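**Sports Officiating, Week 4 handout: Advantage and the late whistle**

Please read this before the practical session. Last week we spoke about positioning, so I will not repeat it, but bring your diagram of the diagonal because we will need it again.

## 1. What the advantage rule asks from you

When a player is fouled and his team can still gain from the play, the referee may let the game go on. The arm signal must be given at once, with the voice. Many students give the signal but stay silent, and then the players stop by themselves.

You have a short window to change your mind. If the advantage does not come, you blow and go back to the place of the foul. In the Trukby youth league the instruction is to wait no longer than about 5 seconds. In my opinion this is already long for players under twelve.

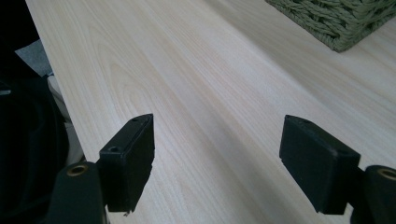 Consider also the part of the field. A foul deep in the team's own half gives very little to play for, and a free kick is usually the better gift. Near the penalty area it is the opposite, and here most of the mistakes are made.

## 2. Cards after advantage

The caution is not lost. You show it at the next stoppage, and you must remember the number of the player. Write it on your hand if necessary. A student in August forgot the number and cautioned the wrong defender — the report took longer than the match.

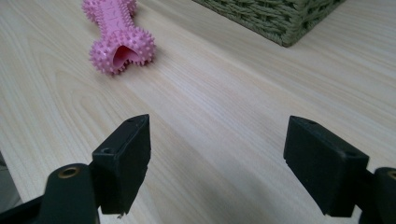 *Pink bone-shaped chew toy on a light wooden tabletop.*

## 3. Case: Ceteck against Dastilport

The company cup final was played before 500 spectators. In the second half a Ceteck midfielder was pulled by the shirt, 30 meters from goal. He kept his balance and passed to the wing. The referee signaled advantage. The cross was bad and went out for a goal kick.

Questions for your group:

- Was the advantage already used when the pass arrived?
- Should a bad cross bring back the free kick?
- When do you speak to the defender?

My own answer to the second question is no. The team had its chance and played it badly. Other instructors disagree, and we can discuss it.

## 4. For next time

Watch the Lūse recording up to halftime and note every moment when you would wait. Mark the minute, the zone and your decision. One page is enough — please write so that I can read it.

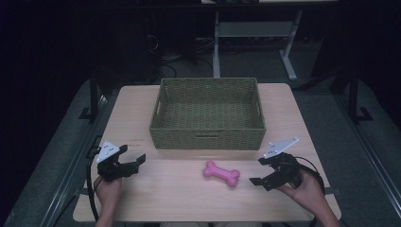

*The same kind of toy in front of an olive-green woven basket.*

Bring a whistle and 4 sheets of blank paper.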